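Last updated: 18th March

Interior Materials, handout 6
Does wood make a room calmer?
Femke Aerts

Read this before the seminar and bring the Kenville brochure with you. You will have met the claim already, in a showroom or in an architect's pitch: visible wood lowers stress. It gets repeated so often that people have stopped asking where it comes from. I have spent more time than I wanted to on the sources, and I think most of them are weaker than the people citing them believe.

1. What is being claimed

There are at least two claims here, and they get mixed up all the time. The first is that people say they like wood. I have no quarrel with that. Ask a room full of adults to choose between a wood surface and a plain gray one and most will pick the wood. The second is that being near wood changes something in the body, such as heart rate or blood pressure, enough to matter over a working day. That is a much bigger claim and needs much better evidence. Liking something is cheap to measure. Please don't let anyone sell you the second claim with data on the first.

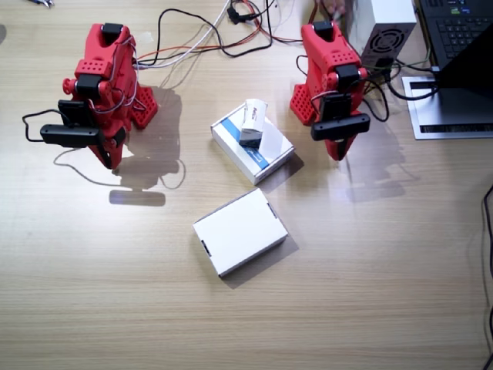 Watch for the word "natural" as well. In brochures it slides from the tree to the color to the pattern, often inside one paragraph. If the benefit comes from the material, a printed copy should not work. If it comes from the look, a printed copy should work fine, and the client can save a lot of money. Suppliers of real wood rarely want to talk about that second possibility, and suppliers of printed board talk about little else.

2. The Kenville study

This is the one you will be shown. Staff in an office at Kenville were moved to a floor with wood desks and wall panels and asked how they felt. There were 508 answers out of 2216 forms sent out. That is a poor return, and the report says nothing on who failed to reply. People who were annoyed by the move may have skipped the form, or may have been the only ones keen to fill it in. We can't tell.

The new floor also had bigger windows and was quieter. The report mentions this on its second-to-last page and then carries on as if it had not. There was no comparison floor with the same windows and different desks. Grevgate, which paid for the study, sells wall panels. I don't say that makes the result false. It does mean I would like to see it repeated by someone else, and so far I haven't.

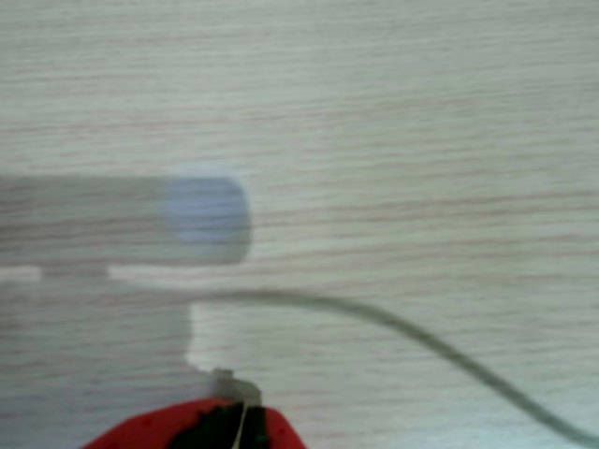

Fig. 2. Pale wood surface, fine grain running mostly left to right.

3. The lab work

Lab studies are tidier but have their own trouble. A typical one sits a student in front of a panel for a minute or two and measures pulse. The Serkine experiment did this with 300 people, which is large for this field. The average difference was small, and it showed up in one of the five measures taken. Measure enough things and one of them will usually move. The authors did not say beforehand which measure they cared about.

Then there is the question of time. A minute in front of a panel tells you nothing on the third month at a desk. People stop noticing their furniture.

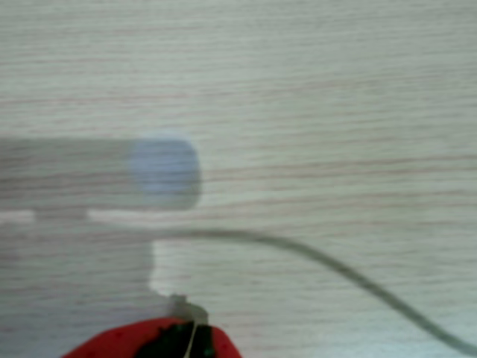 Asadi's review is better than most and I have put it on the reading list. It throws out any study with no control group, and very little survives. Even so, I think it is too kind to the questionnaires, several of which ask "How relaxing do you find this natural material?" You can guess the answers.

4. Grain, color and everything else

Suppose there is a real effect. We still wouldn't know which part of the surface was doing the work, because studies tend to compare "wood" with "no wood" and leave it there. Samples differ in tone, contrast, gloss and pattern. Look at the tabletop in the last figure, where the grain lines are faint, pinkish-brown and grayish on an off-white ground, in wavy bands. Is that the same treatment as a dark, knotty panel? Most papers would file both under "wood" and take an average.
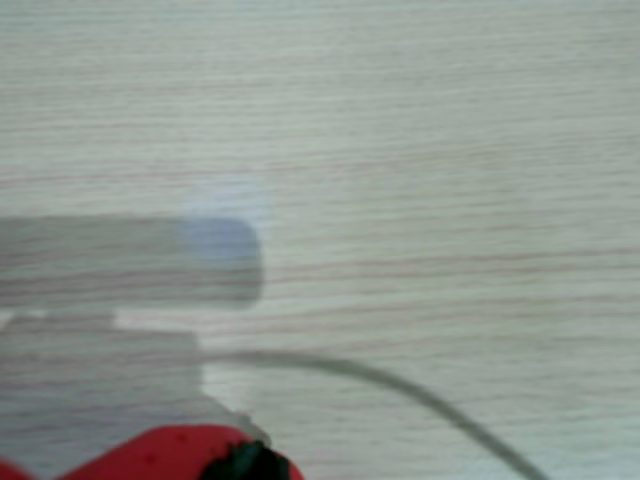

A fair test would change one feature at a time. Hold the color steady and change the grain, then do it the other way around. Halfdan Brynjólfsdóttir tried a small version of this in May with student volunteers and got nothing clear either way, which she was good enough to write up. With a pale surface like this one, where the streaks are thin and closely spaced, I would also want to know from what distance anyone can still see them. A pattern you can't make out from your chair is a strange thing to credit with lowering your blood pressure.

For the seminar: pick one claim from the brochure and find its source. If the source is another brochure, write that down.

Comments

Kobina Mahama: Do we need the full Serkine paper or is the summary enough?

Femke Aerts: Full paper. The summary leaves out four of the measures.

Ionuț Crăciun: I worked on a floor with wood panels for years and it did feel better. Not everything needs a control group.

Wim Coppens: Was the carpet new too?

Related handouts
Handout 4: Color and appetite in restaurants
Handout 5: Who pays for showroom research
Handout 7: Indoor plants and air quality
Reading a questionnaire before you trust it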